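Shared laundry in Gurkcombe

Shared laundry in Gurkcombe refers to the system of common wash houses and, later, building laundry rooms used by residents of the town of Gurkcombe. At its height the system served 1,804 households. It declined as washing machines became common in private homes, though parts of it remain in use.

History

The first wash house stood beside the mill stream on Follell Street. It had stone troughs, a copper boiler and a drying yard shared with the bakery next door. Households were given a half day every second week, and the turn passed with the lease when a home changed hands. Trading turns was allowed but had to be written in the yard book.

Three more houses followed as the town grew, making 4 in all. The largest, Kisteo House, had a coal-fired drying room with sliding racks. Smoke from its chimney was a regular cause of complaint on the streets to the east, and the racks were later heated by steam piped from the dye works.

Rules and customs

Bedding was washed in spring and fall, with the heaviest use in May. Work clothes from the dye works had to be rinsed in a separate trough. Soap was sold at the door by weight. Late finishers paid a small fine – usually the price of a bar of soap.

Decline

Electric machines reached the town's apartment buildings in the decades after the wash houses were rebuilt. By the time Kisteo House closed, only 316 households still held a turn there. Newer homes were planned with a place for a washer and dryer indoors, often one above the other to save floor space. 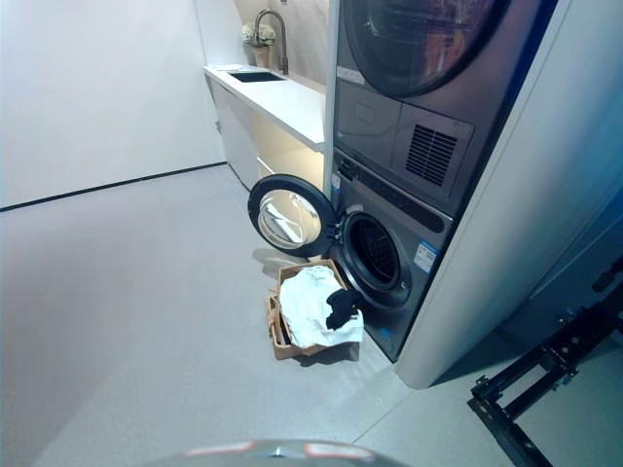 Hilkka Turunen, in her history of the town, wrote that the loss was felt most by older residents, for whom wash day had been the main chance to hear news from other streets. She also noted that few of them missed carrying water.

The Räsänen building still runs a shared laundry room in its basement, with turns booked on a paper sheet by the stairs.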